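Giscombe Shared Workrooms
Minutes of the monthly users' meeting, March

Present: representatives from Velolum, Mazza and Stisard, plus the building office. Apologies were received from the upstairs tenants. The meeting opened at 4:15 p.m.

1. Minutes of the last meeting
Accepted with one correction. The deposit for the small meeting room is $25, not $20 as written.

2. Kitchen and fruit order
The weekly fruit order has gone over budget again. The spend for the quarter so far is $767. Mazza asked for fewer apples and more grapes and bananas, as the apples are left until last. Agreed to change the order from next month and keep the same supplier.

Stisard raised the matter of fruit flies by the sink. Fruit is to be kept on a plate or tray and any leftovers taken home or put in the compost bin at the end of the day. The office will buy a second compost bin with a lid that closes properly.

3. White table
The white table was discussed at length. Velolum would like it left clear between bookings. Mazza is happy with that but wants the wicker tray kept in the same room, as it has gone missing twice – both times it was found in the upstairs kitchen.

Agreed:
Wipe the tabletop with a damp cloth and mild soap only. No scouring pads.
Grapes come off the table first, then everything else.
The tray goes back on the shelf by the door.
Food is not left out overnight.

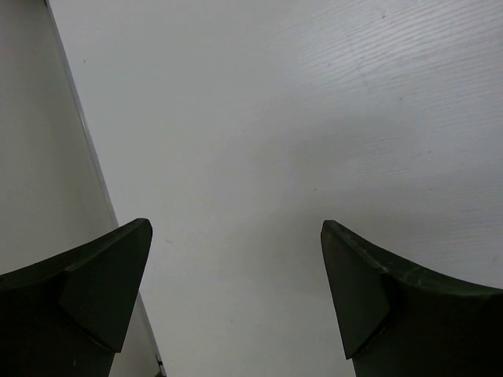
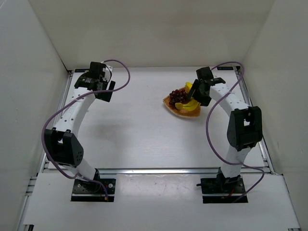
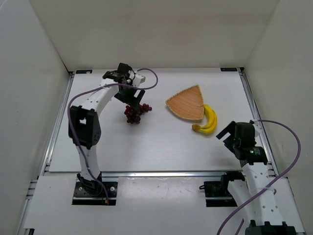 The white table, one view with the top clear and two with fruit out.

Stisard asked if a cloth or mat could be used under the grapes to avoid stains. Velolum preferred the bare surface. Left as it is for now, to be looked at again if marks start to show.

4. Storage
The tall cupboard is full. Each group has one shelf and should label its boxes. Anything without a label at the end of April will be moved to the basement. Mazza has two boxes of paper plates that anyone may use.

5. Money
The balance in the shared account is $2,112. Agreed to set aside $300 for shelving and the compost bin. Stisard asked for receipts to be handed in within the month. Two are still missing from January.

6. Other business
The hot tap in the kitchen drips. Office to call the plumber.
The door code changes at the start of next month – new code to be sent by email.
Velolum asked for a later closing time in May. Office to check with the landlord and report back.

The meeting closed at 5:05 p.m. Next meeting in April, same room.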